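Hinamach Forum > Handheld Collection > Rules and Good Practice

Topic: Soft items, what do you write in your house rules?

feltfoot
Jul 30, 2024
Hello all. I am writing the rules for our small group of collectors who work at home with hand-held grippers. English is my third language, so please forgive if some sentence is strange.

For hard objects (cups, boxes, bottles) our rules are good and short. For clothes and bedding they are bad. Last month we had 585 episodes with fabric and the reviewer at Rawashdeh sent back nearly half. The reason was always the same line, "grasp not clear". It does not say what clear means, so every collector made his own idea of it.

My draft for now is this:

Close the jaws on one item only. If a second fabric is inside, open and take again.
Stop for 2 seconds before closing and 2 seconds after.
Look over the cable before each episode. It must not lie under the fabric you will lift.
Do not tidy the room between episodes, only the surface where you work.

The first rule is the one that gives me trouble. With a thin shirt on a table it is easy. With padded coats and thick covers in one pile on a bed, the jaws go in deep and you do not see what is at the bottom between them.

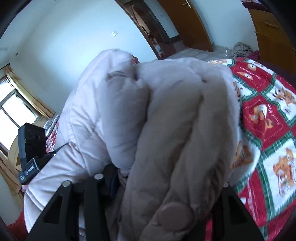
I asked three collectors to do the same pile with the rule and they came back with three different opinions. One says she can feel by hand when there are two layers. One says he can't feel it at all through the handle. The third did not stop for it and his episodes were the fastest, of course.

So my question: do you keep a one-item rule for piles, or do you drop it?

ondrift
We dropped it. A pile is a pile. If the task is "take the coat from the pile" and some other cloth comes with it for a moment, then it is a true picture of the work. Your rule makes people poke at the bed for a long time and the episodes get full of hesitation, which is worse than a double grasp in my opinion.

mossgate_4
I disagree with ondrift. We tried without the rule in November and had to sort everything again by hand. What helped was to write it from the side of the result: at the end of the episode only the named item has moved to the target place. How many layers the jaws touched on the way, we don't ask. The reviewer can check this in a moment.

feltfoot
mossgate_4, this is a nice wording. But if the second item falls on the floor during the lift, do you count the episode?

mossgate_4
No. On the floor is a fail. We mark it as a fail and we keep it, we do not delete. Please put this in your rules also, because people love to delete their fails.

quiltline
One thing about buttons and zippers. Our house rule says do not close on a hard part of a garment. Grasp the fabric at least 3 cm away from it. We had jaw pads damaged by a metal zipper, and a big button can roll out from between the jaws and then the garment slips. For coats I would put it near the top of the list.

ondrift
3 cm, who measures this? Two fingers wide is enough, and everyone has fingers with them.

quiltline
OK, two fingers. I will change ours too.

tarn_b
About the cable. "Look over the cable" is too weak. Write where it must be. In Stidport rooms we say cable over the shoulder or behind the arm, never across the bed in front of the jaws. I had one collector who lifted a cover with his own cable wrapped in it, 11 episodes one after the other, before he noticed.

Also I am not sure about your 2 seconds. Before closing, yes. After closing I would keep it shorter with puffy things. The air goes out slowly and the fabric is still moving while you wait, so what are you waiting for?

feltfoot
I wait so the reviewer can see the jaws are closed. But you are right about the air, I did not think of it. Maybe "wait until the jaws do not move any more" and no number.

ondrift
Better. I still say the pile rule is too strict, but with the wording of mossgate_4 I could live with it.

feltfoot
New version, please tell me if something is unclear:

At the end, only the named item is in the target place. If another item is on the floor, mark fail and keep the episode.
Grasp fabric, two fingers away from any button or zipper.
Wait 2 seconds before closing. After closing, wait until the jaws are still.
Cable over the shoulder, never on the bed in front of you.

I will put it in Jineo tonight so the collectors can read it in the task sheet.

tarn_b
Looks fine to me. Left-handed people will ask which shoulder, so write "shoulder of the working arm".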